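Sell my Flanar shares now or wait for the Endale spin-off?

Posted in Stocks & Long-Term Investing

Hi all, long-time reader, second post ever I think. I own 300 shares of Flanar, the grocery company, which I bought in two lumps while I was still working full time. It's my biggest single holding and I have been pretty happy to leave it alone and collect the dividend. Now they're splitting off Endale, the cold storage and warehouse side, and I got a packet in the mail that is thicker than my mortgage was.

As I read it, I'll get one share of Endale for every 6 shares of Flanar, and I keep all of my Flanar. So that's 50 Endale shares landing in my account at some point in January. The packet says the deal is meant to be tax free for US holders, but it also says I have to "allocate basis," and that's where my eyes glazed over.

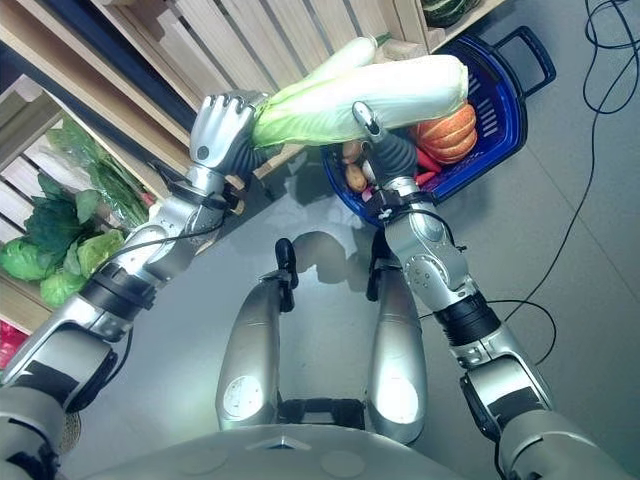

My own feeling is that the store business is the better half. I shop at the Flanar in Lakerthorpe every week and it's busy, the shelves are full, and they have finally fixed the parking lot (it only took them the better part of my adult life). The warehouse half carries most of the debt, and the packet is very cheerful about that in a way that makes me nervous. Then again, my brother-in-law points out that everything fresh has to sit somewhere cold before it gets to me, and a big napa cabbage held over a blue basket has already paid rent to somebody like Endale along the way. He thinks the warehouses are the steady money and the stores are the part that gets squeezed every time a new discounter opens up. I can see that too, which is why I'm stuck!

So what I'd like to know is: do I sell some Flanar before the split, or hold on and sell the Endale shares after, or just sit still and do nothing? It's all in a regular brokerage account, not an IRA. I don't need the money for anything in particular. And can somebody please explain the basis thing like I'm a tired person at the end of a long day.

Thanks in advance — Ona Paju

coldcashflow

Hi Ona, I've been through a few of these and the basis part sounds worse than it is.

Your basis is what you paid, plus any reinvested dividends if you do that. After the split you take that same total and divide it between the two companies, going by what each one is worth in the market right after they start trading separately. The company normally puts out a form (8937, look on the investor page) with the percentages on it. Say you paid 3,572 dollars for everything, just to have a number to play with. If the form says 80 percent Flanar and 20 percent Endale, then 2,857.60 of it stays with Flanar and 714.40 moves over to your 50 Endale shares. That's the whole trick. You bought in two lumps, so do it for each lump separately and keep a note of it.

Your broker will most likely do this for you, but it can take weeks to show up, and in the meantime the account may show Endale with a cost of zero or a blank. Don't panic about that, and don't sell and file your taxes off the blank. I did that once and paid tax on money I hadn't made, then had to amend. Very annoying spring.

Your holding period carries over as well, so if your Flanar is long term then your Endale is long term from day one. If you sell Flanar beforehand in a regular account you just have an ordinary sale with an ordinary gain. No special benefit to it that I can see.

As for which half is better, I've got no idea. What I do is read the debt section of the packet and look for two things: when the loans come due, and whether the rate is fixed. A warehouse business with a pile of floating debt is a very different animal from one that's locked in for years. I'd also look at how much of Endale's revenue comes from Flanar itself. If it's nearly all of it, then you want to know how long that supply contract runs, and what happens to the rent when it's up.

Also check what happens to your dividend. Quite often the two payments added together come out smaller than the old one, and people only notice when the deposit hits. If you're counting on that income, find the page where they talk about "expected dividend policy" and read the word expected very carefully.

Mr_Bite_Me_62

sell it all, spin offs are where companies dump the junk. I held one that went down for 2 years straight. Grocery is a terrible business anyway, margins are nothing. I bought Bite instead (the meal delivery one) and havent looked back

marlowe in the valley

I wouldn't go quite as far as the post above me, but there's a bit of truth in it. New spin-offs often get sold hard in the first few weeks, mostly by index funds that can't keep them and by people who got a handful of shares and don't want the clutter. The price in that stretch doesn't tell you much about the business. So if you're going to sell the Endale shares, I personally wouldn't do it in the first week just to tidy up, unless you've read the packet and really don't want it.

The thing that jumped out at me was "my biggest single holding." How big? If Flanar is a tenth of what you own, do whatever you like and sleep fine. If it's half, I'd be trimming whether there was a split or not, and a busy parking lot in one town wouldn't change my mind. I say that as someone who held a hardware chain for years because I liked the guy in the paint department.

One small thing coldcashflow left out. You won't get a fraction of a share with 300, it divides evenly, but if you reinvest dividends between now and the record date you may end up with an odd number. Then they pay you cash for the leftover bit, and that's a tiny taxable sale all by itself. It'll be a few bucks, but it shows up on the 1099 and confuses everybody. You could switch reinvesting off until it's done, which at my broker is one checkbox under account settings, or just live with the extra line.

Ona Paju

Thank you, this helps a lot. It's closer to a third of what I own, so marlowe, I hear you. I found the form page and they say it will be posted after the split, and I've turned off the reinvesting. I think I'll hold both for now and trim the Flanar a bit once the cost numbers show up properly. The debt section is on page 41 and I'm going in with coffee.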